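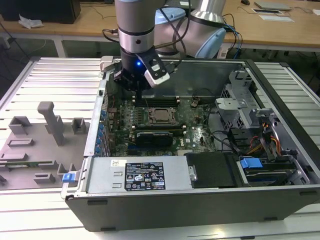

La torre acostada y sin tapa, con la palanca del zócalo levantada.

Inicio > Taller > Ordenadores de sobremesa

Cómo poner el procesador, por Zakhar Pavliuk

Acueste la torre antes de empezar y desconecte el cable de corriente. Yo trabajo siempre así, de pie me cuesta ver la marca.

1. Levante la palanca del zócalo hasta el final.
2. Busque el triángulo pequeño en la esquina del procesador y póngalo junto al del zócalo.
3. Deje caer el procesador sin apretar. Si no entra, levántelo y mire otra vez.
4. Baje la palanca.

La pasta térmica viene después; uso la de Kurian, 2 gramos me alcanzan para varios equipos.

15 comentarios | Compartir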